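Foro › Automatización y robótica › Ferias, visitas y jornadas

Jornada de puertas abiertas en Nondari: mis impresiones (largo)

cuadro_viejo
Mensajes: 798
Publicado el 04/08/2021

Buenas. Como varios me lo pedisteis por privado, dejo aquí lo que vi en la jornada de Nondari. Aviso de que fui con pocas ganas de que me convencieran. Llevo media vida montando cuadros y cada pocos años alguien me cuenta que una máquina va a hacerlo por mí.

El formato, el de siempre: café, charla de un comercial, vuelta por la nave en grupos y turno de preguntas recortado porque íbamos tarde. La charla duró el doble de lo previsto. Mucha diapositiva con flechas hacia arriba y una cifra que repitieron tres veces, 488 horas de ensayos, sin decir cuántas de esas horas salieron bien. Lo pregunté y me contestaron que «depende de cómo se defina una tarea completada». Pues nada.

La vuelta por la nave fue lo mejor. Tienen el suelo repartido por zonas, cada una con su cartel, y nos llevaron a la de manipulación fina, que era la que me interesaba. El puesto es una mesa con el tablero acolchado en blanco y un brazo con mano de dedos articulados, trabajando con material eléctrico de andar por casa: una caja de conexiones gris, condensadores, placas de enchufe e interruptor, una caja de distribución con ventana ahumada.
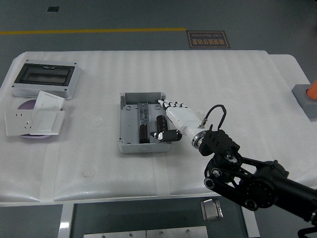
Lo que me gustó y lo que no

Lo bueno: la mano se mueve con más delicadeza de la que esperaba y el material era normal, del que se compra en cualquier almacén. En otras jornadas he visto piezas hechas a medida, con chaflanes enormes para que entren solas. Eso se lo reconozco.

Lo malo: en todo el rato que estuvimos delante no vi cerrar una sola conexión. Ni un tornillo, ni un cable pelado, ni una puntera. Acercar los dedos a una pieza lo hace cualquiera. El trabajo de verdad empieza cuando el hilo de cobre se abre, la borna está dura y tienes que meter la mano por donde no cabe.

Tampoco quisieron decir si el brazo iba solo o si había alguien guiándolo desde otro lado. Lo preguntó una señora de mi grupo, bien clarito, y le respondieron con una frase sobre «modos mixtos».

Si alguien más estuvo, que cuente. Igual pillé un mal turno.

bornero70
Mensajes: 679

Yo fui en el turno de la tarde y discrepo bastante. A nosotros sí nos enseñaron coger una pieza y dejarla en otro sitio, varias veces. Le falló alguna, vale, pero la recogió y siguió. Creo que vas a estas cosas buscando el fallo.

Y lo de los tornillos me parece injusto. En el folleto ponía «demostración de manipulación», en ningún sitio ponía montaje de cuadros.

cuadro_viejo

Claro que voy buscando el fallo, para lo otro ya tienen al comercial.

En el folleto pondría manipulación, pero en la charla hablaron de «línea de montaje eléctrico desatendida». Si lo dices con un micrófono, luego te lo pregunto. ¿En tu turno os aclararon si iba solo?

bornero70

No. Ahí te doy la razón, también se escaparon. Nos dijeron que una parte era grabada y repetida y otra parte no, sin especificar cuál.

rele_termico

No estuve en esta, pero sí en la de Sirnis, en marzo. Misma película: mucha mano con dedos y poca explicación. Al menos allí dejaban cambiar la pieza de sitio a los visitantes. Yo moví una placa de enchufe un palmo y el brazo se quedó pensando un buen rato. Acabó encontrándola, pero si eso lo pones a producir te dan las uvas.

Una pregunta para los que fuisteis: ¿os dejaron tocar algo?

cuadro_viejo

Tocar, nada. Preguntar, lo justo. Pedí que giraran la caja de conexiones un cuarto de vuelta y me dijeron que eso alteraba el programa de la visita. Para mí eso fue la respuesta.

par_de_apriete

Sigo sin entender la manía de los cinco dedos. En el taller tenemos una pinza de dos dedos con herramienta intercambiable y atornilla todo el día sin rechistar. Para meter un condensador en una caja no hace falta una mano de pianista. Más articulaciones, más cosas que se rompen, y luego a ver quién te manda el repuesto.

bornero70

Eso vale si haces siempre la misma referencia. Nosotros cambiamos de referencia a diario, a veces dos veces en un turno, y con la pinza se nos va la mañana en cambiar útiles. Si una mano así funcionara de verdad, a mí me interesa. Digo «si funcionara».

par_de_apriete

Pues compra un cambiador rápido y te ahorras un dineral — en Kleinschmidt nos montaron uno y en una semana estaba amortizado el disgusto.

bornero70

Lo tuvimos en prueba. Con piezas blandas o lisas no nos iba bien. Cada taller es un mundo.

rele_termico

¿Y precio? ¿Dijeron algo?

cuadro_viejo

«Según configuración.» Alguien insistió y le ofrecieron una reunión. Éramos más de 70 en la nave y no oí ni un número en euros en toda la mañana.

A mí me gustaría ver una cosa muy sencilla: que me dejen llevar mi caja, mis bornas y mi cable, y que lo monten delante de mí sin cortes. Aunque tarden una hora. Con eso me callo y pido presupuesto.

bornero70

Eso lo firmo yo también. Tengo el contacto de la persona que llevaba nuestro grupo, le voy a escribir proponiéndolo. Si contestan, lo pongo por aquí.

par_de_apriete

No van a contestar.

rele_termico

Brorkeris hace otra jornada después del verano, por si a alguien le viene bien. En la inscripción hay una casilla de «traigo mi propia pieza». No sé si luego la respetan, pero me he apuntado y la he marcado.

cuadro_viejo

Pásame el enlace por privado, que me apunto. Llevaré una caja con las bornas más duras que tenga en el almacén.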